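The first time I read *The Winter's Tale* with a group, we spent a whole evening on Leontes and his jealousy and never got past the second act. I didn't mind a bit. He has a wife who loves him and a friend who has stayed nine months, and within a few lines he has talked himself into losing them both!

Our circle in Prarkent meets above the Pruvier bookshop, 12 of us on a good night and seven when it rains, and we read aloud, badly and happily, passing the parts along. Dayana Barajas took Paulina in April and frightened all of us.

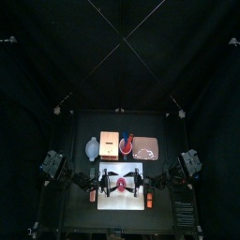
What gets me every time is how little evidence Leontes needs. Othello at least has Iago whispering at him and a handkerchief to brood over. Leontes does the whole job himself (Fanni Somogyi calls him "a one-man Iago," and I've been stealing it ever since), and when the oracle clears Hermione he simply decides the oracle is wrong.

Then come the 16 years, skipped over by Time himself, who walks on and asks our pardon. Hatice Şimşekoğlu finds this lazy. I find it rather brave, and we've agreed to go on arguing.
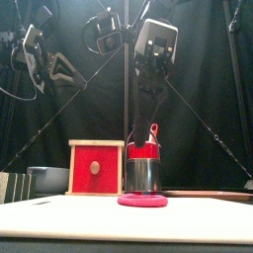
The statue scene is where I always lose my voice. Paulina draws a curtain and there stands Hermione, wrinkles and all, and the king who wouldn't listen to anyone has to stand still and look. You need very little to stage it, just a dark cloth behind, like the black curtains in the photo, and an actress who can hold her breath. Perrine Poulain managed it in our upstairs room, on a kitchen stool, until Sevim Ersoy sneezed and we had to go back to the music cue.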